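Reading Room > Short Fiction > Winter Issue

The Control Group
By Annelies Brunner
24 December 2022

Henryk Jakubowski had a result, and it was ruining his Christmas.

The method was simple enough to explain to his mother, who had asked him to stop. People at home picked things up with a hand-held gripper. The machine at Mindham studied the recordings and learned to pick things up too. After 300 recordings made on the lab bench it managed 62 tries in every hundred. After 773 it still managed 62.

"So it has learned everything," said his mother.

"It has learned the bench," said Henryk.

Czerwiński, who ran the group and owned the bench, thought the answer was more bench. Henryk thought the answer was bedrooms. He took out the tidy recordings and put in the ones from Vakville, where people worked on beds, among cushions, with their elbows in the way. The score went up. He ran it again, hoping it would go down, as he had already booked his train.

It went up again.

He rang Czerwiński from the platform at Mukitz.

"Define untidy," said Czerwiński.

Henryk opened the laptop on his knees and sent him one.
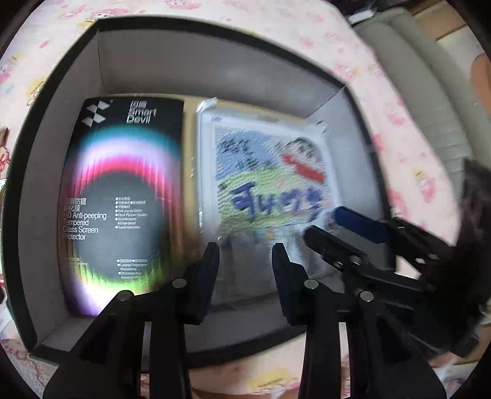

Winter Issue, p. 41

There was a long silence on the line, with carols in it.

"Is that a bedsheet?" said Czerwiński.

"Pink. With cartoons."

"And what is it reaching for?"

"There's a screen protector on the left and a picture board in a plastic bag. Shiny bag. The bench never had a shiny bag."

"The bench," said Czerwiński, "was wiped down every morning." He said it the way other men speak of a good dog — and Henryk, who was not cruel, let him finish.

"You'll want to write this up," Czerwiński said at last.

"After the holidays."

"What will you call the bench?"

Henryk watched his train come in. "The control group," he said, and went to find his seat.

14 shares | 3 comments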